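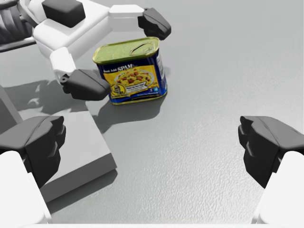 그라벤트(Gravent) 양팔 시뮬레이션 키트 사용기: 집안일은 어디까지 되나

그라벤트를 석 달 썼다. 양팔 로봇의 동작을 화면 안에서 먼저 돌려 보고, 괜찮으면 실제 팔에 옮겨 쓰게 해 주는 소프트웨어다. 별매인 레르콜렐(Lerkolell) 작업 팩을 넣으면 통조림 옮기기, 컵 세우기, 수건 접기, 서랍 열기 같은 가정용 과제와 부품 상자 채우기 같은 작업장용 과제가 추가된다. 나는 작은 식자재 창고에서 포장 일을 하고 있고, 선반 정리와 소분 포장에 로봇을 쓸 수 있는지 알아보려고 샀다. 연구용으로 산 것이 아니어서 학습 알고리즘의 성능 비교 같은 것은 쓰지 않는다.

설치

설치는 반나절이 걸렸다. 설명서는 영어판이 기준이고 한국어판은 앞의 네 장만 번역되어 있다. 그래픽 드라이버 버전이 맞지 않으면 오류 문구 없이 창이 닫힌다. 고객 지원에 메일을 보냈더니 이틀 뒤에 답이 왔고, 답에 적힌 대로 드라이버를 한 단계 낮추니 실행되었다. 그 뒤로는 프로그램이 죽은 적이 두 번 있었는데 두 번 다 작업 팩을 업데이트한 직후였다.

컴퓨터는 사양이 높아야 한다. 사무실에서 쓰던 노트북으로는 장면을 불러오는 것까지만 되고 팔을 움직이면 화면이 끊긴다. 결국 조립 PC를 한 대 따로 맞췄고, 이 비용은 아래의 평가에 넣지 않았다.

단단한 물건 옮기기

처음 해 본 것은 통조림 옮기기다. 상자 모양에 가깝고 단단하고 크기가 일정해서 로봇에게 가장 유리한 물건이다. 기본으로 들어 있는 동작을 그대로 써서 133회 돌렸고 실패는 14회였다. 실패한 경우를 다시 돌려 보면 대부분 두 팔의 동선이 겹칠 때였다. 한쪽 팔이 물건 옆에 가 있는데 다른 팔이 들어오다가 손가락끼리 부딪힌다. 설정에서 팔별 우선순위를 주면 부딪히는 일은 줄지만, 그러면 한쪽이 멈춰서 기다리므로 한 팔로 하는 것과 속도가 비슷해진다.

캔 하나를 집어서 옆자리에 놓는 데 걸리는 시간은 사람과 비교할 수준이 아니다. 우리 창고에서는 한 손에 두 개씩 잡고 한 번에 선반에 넣는다. 로봇은 하나씩, 그것도 물건 앞에서 잠깐 멈췄다가 잡는다. 다만 밤새 시켜 둘 수 있는 일이라면 느린 것은 큰 문제가 아니라고 본다. 문제는 실패했을 때다. 캔이 넘어지면 동작이 거기서 끝나고, 기본 설정에는 넘어진 캔을 다시 세우는 동작이 없다. 직접 만들어야 하는데 나는 이걸 만드는 데 일주일을 썼다.

모양이 달라지는 물건

봉지에 든 건면과 수건은 결과가 나쁘다. 수건 접기 과제는 펼쳐진 상태에서 시작하면 한 번 접는 것까지는 한다. 두 번째 접기에서 모서리를 못 찾는다. 구겨진 상태에서 시작하면 펴는 단계를 넘기지 못했다. 빨래를 개는 로봇을 기대하는 사람이라면 지금은 사지 않는 편이 낫다.

봉지는 더 애매하다. 화면 안에서는 잘 잡히는데 이것을 그대로 믿기 어렵다. 그라벤트의 봉지는 실물보다 뻣뻣하게 움직인다. 실제 봉지는 내용물이 한쪽으로 쏠리면서 무게중심이 바뀌고, 집은 자리가 미끄러진다. 재질 설정에서 마찰과 무게를 바꿀 수는 있지만 내용물이 쏠리는 것까지는 흉내 내지 못한다.

그리퍼 설정

손가락 두 개짜리 집게형 그리퍼가 기본이다. 벌어지는 폭, 닫히는 속도, 잡는 힘을 각각 바꿀 수 있고, 바꾼 값은 바로 적용된다. 이 부분은 만족한다. 작업 중에 값을 고쳐 가며 볼 수 있어서, 처음 만지는 사람도 한두 시간이면 힘을 얼마나 줘야 하는지 감을 잡는다.

손목 쪽 시점으로 보면서 조종하는 방식은 익숙해지는 데 시간이 걸렸다. 물건이 두 손가락 사이에 있을 때는 편하지만, 물건이 시야에서 빠지면 어느 쪽으로 돌려야 할지 알 수 없다. 나는 위에서 보는 시점을 보조 창으로 띄워 두고 썼다. 보조 창은 최대 두 개까지 열린다. 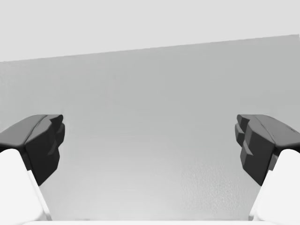 누스라트 마르와트는 내 초고를 읽고, 설거지나 청소를 통째로 맡길 수 있느냐고 물으면 앞으로도 오랫동안 안 된다는 답만 나올 거라고 했다. 일을 잘게 나눠서 식기세척기에서 컵만 꺼내기, 식탁 위 물건을 한쪽으로 몰기처럼 물어야 지금 되는 일이 보인다는 것이다. 그리고 사람이 옆에서 한 번씩 고쳐 주는 시간을 같이 적지 않으면 성공률 숫자는 별로 쓸모가 없다고도 했다.

맞는 말이어서 그 뒤로는 내가 손댄 시간도 적었다. 앞의 통조림 과제에서 내가 개입한 시간은 모두 합쳐 55분이다. 같은 양을 내가 손으로 옮기면 그보다 훨씬 덜 걸린다. 물론 개입은 초반에 몰려 있었고 뒤로 갈수록 줄었다. 그래도 새 물건이 들어올 때마다 이 초반이 되풀이된다면 품목이 자주 바뀌는 우리 같은 곳에서는 손해다. 한 가지 품목을 계속 다루는 공장이라면 계산이 달라질 것이다.

실제 팔에 옮겼을 때

지모레로(Jimorero) 탁상형 양팔을 한 달 빌려서 같은 동작을 돌렸다. 연결은 쉬웠다. 그라벤트 쪽에 지모레로 설정 파일이 들어 있어서 포트만 지정하면 된다. 화면에서 되던 통조림 옮기기는 실제로도 대체로 되었다. 다만 조명을 바꾸면 성공률이 눈에 띄게 떨어졌다. 창고 문을 열어 둔 오후에 특히 그랬고, 블라인드를 내리고 같은 등 아래에서 돌리면 나아졌다.

탁자 높이도 맞춰야 한다. 설정값과 몇 밀리미터만 달라도 손가락 끝이 탁자를 누르면서 비상 정지가 걸린다. 비상 정지 뒤에는 원점부터 다시 잡아야 하고 이 과정이 번거롭다. 서랍 열기는 손잡이 모양이 작업 팩에 있는 것과 달라서 처음부터 다시 가르쳤다. 가르친 뒤에는 열었지만 닫는 힘이 세서 안에 든 것이 흔들렸다. 컵 세우기는 플라스틱 컵만 해 봤다. 유리컵으로는 할 생각이 들지 않았다.

다른 제품과 비교

그라벤트를 사기 전에 아프리디(Afridi) 체험판도 써 봤다. 아프리디는 화면이 단순하고 낮은 사양에서도 돌아간다. 대신 한 팔만 지원하고 가정용 과제가 적다. 단순히 집어서 놓는 일만 시험할 사람에게는 아프리디로 충분하다. 두 팔이 필요한 일, 예를 들어 한쪽으로 상자를 잡고 다른 쪽으로 물건을 넣는 일을 보려면 그라벤트가 낫다.

마누엘라 파체가 사용자 게시판에 올린 과제 파일도 받아서 썼다. 물건을 놓기 직전에 속도를 줄이는 단계가 하나 더 들어 있는데, 기본 동작보다 물건이 덜 넘어진다. 레르콜렐 팩에 이런 것이 처음부터 들어 있어야 한다고 생각한다. 게시판 자체는 글이 많지 않고 검색이 불편하다.

기록 기능

돌린 동작은 자동으로 저장되고 실패한 것만 골라 다시 볼 수 있다. 석 달 동안 쌓인 기록이 시험용으로 잠깐 돌린 것까지 합쳐 2,344건이다. 목록이 길어지면 여는 속도가 느려진다. 폴더를 나누는 기능이 없어서 나는 이름 앞에 과제 이름을 붙여 구분한다. 표 파일로 내보내기가 되는 것은 좋다. 내보낸 파일에서 한글 이름이 깨지는 문제는 12월 업데이트에서 고쳐졌다.

살 만한가

집에서 쓸 로봇을 찾는 사람에게는 권하지 않는다. 이 키트는 일을 대신해 주는 제품이 아니고, 어떤 일이 가능한지 미리 따져 보는 도구다. 지금 수준에서 맡길 수 있는 것은 단단하고 모양이 일정한 물건을 정해진 자리에서 정해진 자리로 옮기는 일이고, 천이나 봉지는 아직 사람이 해야 한다.

작업장에 팔을 들일지 고민하는 사람이라면 먼저 써 볼 만하다. 나는 이 키트 덕분에 소분 포장 쪽은 포기했고 통조림 선반 쪽만 계속 보고 있다. 팔을 먼저 샀다면 돈을 더 썼을 것이다. 라이선스는 1년 단위이고 작업 팩은 따로 갱신해야 한다. 나는 본체만 갱신하고 레르콜렐 팩은 다음 판이 나온 뒤에 결정할 생각이다.

별점은 다섯 개 중 세 개 반이다. 설치 과정과 한국어 설명서에서 한 개를 뺐고, 봉지와 천의 움직임이 실물과 다른 점에서 반 개를 뺐다.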